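Folding Pants With an Elastic Waist: Notes on Lengthwise First

November 13, 2022

I have been rewriting my folding notes, and the section on pants was the weakest part. The previous version dated from January and consisted of two lines, one of which said "as for shirts." That is wrong. A shirt is close to a rectangle once the sleeves are in. Pants are two tapered tubes joined at one end, and the joined end is often gathered with elastic, so it is narrower and thicker than the cloth it is attached to. Most of the trouble comes from that difference.

The garments in question are light cotton pull-on pants with no fly, no belt loops and no pockets worth mentioning. My usual pair is from Ruotsalainen, off-white, medium weight. I also have two pairs from Stimik in a thinner cloth, which wrinkle if you look at them. Jeans are a separate problem and an easier one. Denim has enough stiffness to hold whatever shape it is put into.

Surface

A bed is a poor surface for this. It is soft, it sags toward wherever you lean, and the cloth takes on the contour of the blanket. I used one for years and blamed the pants. A bare tabletop at waist height is better in every way I care about. Wood with a plain finish has enough friction to keep the first leg in place while you bring the second over it, and enough slip to let you pull a crease out without lifting the fabric. Glass is too slippery. A tablecloth is worse than a bed.

Light matters more than I expected. Wrinkles in white and off-white cotton are hard to see under flat overhead light. A bright source aimed at the table, with something dark behind it, brings out the ridges and also shows the outline of the garment, which is what you use to judge whether the edges are aligned.

Depth of the table is the remaining constraint. Pants laid across the table need width, and once they are folded in half lengthwise they need very little depth. I work with the long axis running left to right.

First fold

Lay the pants face up, waistband to one side. Smooth from the waistband toward the hems with the flat of the hand. Bring one leg over the other so that the inseams lie together and the outer seams lie together. The crotch seam will now stick out as a small triangle on one side. Turn it in. If you leave it out, the final packet has a lump on one edge and will lean in the drawer.

At this stage you have a long strip, and it will not be flat. Pull on one end with a light, steady tension and the length evens out, but the gathered part does not. Elastic has shortened the cloth around it, and the extra width has to go somewhere. It goes into small folds perpendicular to the elastic.
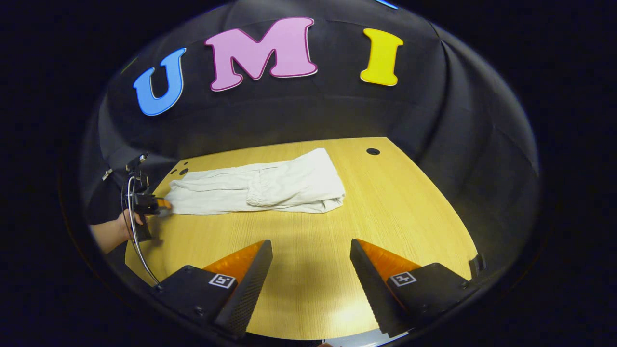 Off-white cloth lying across the table, with one end still bunched.

The thick end is the part that needs work before going on. A bunched end adds height in one spot, and every later fold doubles it. With a strip folded into quarters, that is a multiple of 4 at the worst point. I have measured finished packets with a steel rule, and an untreated bunch gave me one that stood 52 mm high on one side and visibly less on the other. It went into the drawer and the drawer would not close over it.

The correction is simple. Hold the far end down, take the bunched end by its two corners, and pull outward along the length of the strip. Then set it down and press. Do not smooth toward the bunch, which pushes more cloth into it. Smooth away from the center, toward the nearest open edge. Two passes are usually enough for the Ruotsalainen pair. The Stimik pairs take more, and the result is never very good.

Gathers next to elastic will not come out, and there is no point in trying. They return as soon as the tension is released. What you can do is distribute them evenly along the elastic so that no single gather is thicker than its neighbors. I run a thumb along the inside of the band before the first fold. It takes some 5 seconds.

Second and third folds

Fold the hems to a point just short of the waistband, leaving a gap of two fingers. If you fold hem exactly to waist, the thick part of the hem lands on the thick part of the band. Offset them and the heights partly cancel.

Then fold in half again, or in thirds if the drawer is shallow. Thirds gives a smaller packet that will stand on edge. Halves gives a flatter packet that stacks better. I file on edge in a Rora drawer insert, so I use thirds, with the fold line facing up and the waistband inside. With the waistband outside, the elastic slowly opens the packet, and after a week in the drawer it has undone itself by a third.

On waistband direction

Several guides start by putting the waistband toward you. This seems to be a convention carried over from hanging, where the waistband is what gets clipped. For folding on a table I have found no benefit in it. Left or right is fine, and it should be the same side each time so that the packets come out facing the same way. I put it on the right.

Cuffed hems

Pants with elastic at the ankle as well as the waist have the same problem at both ends. The offset in the second fold then matters more. My current method is to leave the gap at three fingers and to fold the cuffs flat against the leg first. This adds a layer but removes the ruffle. I am not convinced it is a net improvement. The packets are neater on the outside and slightly thicker overall, and the cuffs come out of the drawer with a crease across them that takes an hour of wearing to disappear.

Linen

I tried the same sequence on a linen pair bought at the market in Tinville. The folds held sharply, as expected, and so did every accidental wrinkle. Linen should probably be folded while very slightly damp from the iron or else hung. I have gone back to hanging it.

Remaining questions

I would like a better way to deal with drawstrings. Tied, they form a knot that presses through two layers. Untied, one end works its way back into the channel in the wash. At the moment I tie them loosely, lay the knot in the gap between hem and waistband, and accept the small bump. A flat tape in place of the cord would help, and I have ordered a length of cotton twill tape to try on the older of the two Stimik pairs.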